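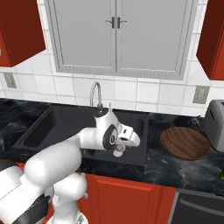 Double-basin sink in matte black, dark marble countertop

Senard Brush and Sponge Cleansing Gel, 150 ml

Product details

Senard Cleansing Gel is a low-foam wash for makeup brushes, blending sponges and powder puffs. It lifts foundation, cream blush, lipstick and gel eyeliner from natural and synthetic bristles and rinses out in lukewarm water. The gel is clear, with a light cucumber scent, and contains no added color.

One bottle is good for some 600 small brush washes, or fewer if you mostly clean large face brushes and sponges. A drop the size of a pea is enough for an eye brush. Use two or three for a kabuki or foundation brush.

How to use

Wet the tips of the bristles and keep the metal collar above the water line. Put the gel in your palm or on a silicone mat and move the brush in small circles until the lather stops picking up color. Rinse with the bristles pointing down. Squeeze out the water with a clean towel, reshape the head and lay the brush flat overnight.

Sponges can be soaked first. Work the gel in with your fingers, squeeze, rinse, and repeat for long-wear foundation. Waterproof mascara on spoolies may need a second wash — leave the gel on for a minute before you rinse.

Do not use on brushes with leather or unsealed wood handles. Keep out of eyes.

Sizes and sets

Bottle, 150 ml, with flip cap
Refill pouch, 600 ml, fits the same bottle
Travel set: 2 mini bottles and a Skavar silicone mat
Starter set: 150 ml bottle, Skavar mat and 3 Chow eye brushes (shader, crease, pencil)

The Skavar mat has a suction base and can also be bought separately. The mat that came with the old travel set is discontinued. The new one is slightly thicker and does not fold.

Ingredients

Water, decyl glucoside, coco-glucoside, glycerin, xanthan gum, citric acid, sodium benzoate, potassium sorbate, fragrance. The unscented version leaves out the fragrance and is otherwise the same. It comes in the bottle size only.

Shipping and returns

Orders leave our warehouse within 2 working days. Unopened bottles and pouches can be returned within a month of delivery. Brushes can be returned only if the sleeve is sealed.

Customer reviews

Marloes De Smet
I do bridal makeup and wash brushes every night. This gets red lipstick out of white bristles, and my old soap bar never did. The cap leaks a little if you pack it on its side.

Hemant Khurana
Bought the refill pouch. Works fine, but pour slowly. Would like a pump.

Kusum Sachdeva
Good on sponges, average on cream contour. The smell is fainter than I expected and I like that. My Chow pencil brush is still soft after a whole summer of use.

Page updated 6 Nov 2019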